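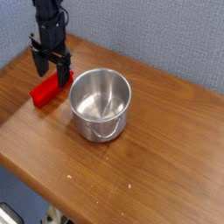
# Please stop giving me one success number

In July our group finished reading the report on Murkero, the manipulation policy which was trained at Valtach on 2,514 demonstrations. Most of the demonstrations come from simple table tasks, and the main one in the report is the task that half of the field uses: a block, a steel pot, the block must go into the pot. I have read the report three times. I still cannot say how good the policy is, and I want to explain why I think the fault is in our method of reporting and only a little in my English.

The report gives one number for each task, the success rate. A trial is a success when the block lies in the pot at the end and the gripper has opened. Everything else is a failure. With this rule, a robot that places its two fingers correctly on both sides of the block and then closes them one centimeter too high gets zero. A robot that pushes the pot off the table also gets zero. For the table in the report they are the same robot.

I do not believe that anybody who has stood next to the arm thinks so. When Đạt Nông runs trials in our lab, he talks during the trial: "good, good, too far, now it is lost." He can give you in ten seconds a better account of the policy than the whole results section. Then he writes 0 in the sheet, as the protocol asks from him, and his account is gone.

I asked him once to write down the words also. He did it for one afternoon, and those pages are the most useful result we produced this spring. From them we learned that our own policy was weak in the approach and quite strong after it. Our success rate had been telling us for months that it was simply weak, and we had been collecting more examples of the wrong part. 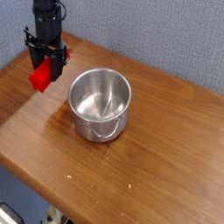 ## What I would like to see instead

My proposal is modest. Divide each task into stages before the trials start, publish the list, and for every trial report the last stage that was reached. For the pot task we use seven:

1. The gripper moves toward the block.
2. The open fingers are on both sides of it.
3. The fingers close and hold.
4. The block leaves the table.
5. The block is over the opening of the pot.
6. The block is inside the pot.
7. The gripper opens and comes out without moving the pot.

The division must be done by a person who did not train the policy. In our lab this is Katalin Fodor, and she is stricter than I would be. She insisted on the words "without moving the pot", and I was against it. I thought that a small push is harmless. She answered that a pot on a real stove is not harmless to push, and I had no good reply – I still have none.

There are objections, and I should be fair to them. Xiomara Blackwood wrote to me that stages invite cheating: a group can invent many easy stages at the beginning and then show a beautiful average. She is right about the average. For this reason I would never report an average of stages. I would report the counts, stage by stage, and leave the reader to look at where the numbers fall down.

Guangming Zheng has a deeper objection. He says that stages force our human idea of the task on the machine, and a learned policy may find another way, for example to slide the block along the table and tip it up against the pot wall. I find this interesting but I have not seen it happen. If it happens, let the person at the table write it in a free text column. A strange solution deserves a sentence, and at present it receives only a 1.

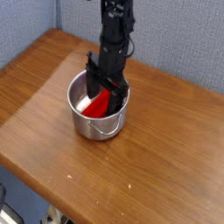 The last two stages are where I find the most disagreement between people who score. When is an object inside? If the fingers are deep in the pot and still closed, has the robot placed something or is it only holding it at a lower height? Two careful persons scored the same recordings for us from the Hitport set, with the same written rules, and they differed mostly on this point. On the grasp they agreed nearly always. I take from this that our single success number depends most on the moment which we define worst.

Rasmus Dambrauskienė, who has reviewed more of these papers than I have, thinks that nothing will change until the conferences demand it, as authors will always prefer the short table. Perhaps. But a stage table needs one more page and no more robot time – the trials are done anyway, and somebody stands there and watches them. For the next report I ask Valtach only for the scoring sheets, also if they are written by hand. I will type them in myself.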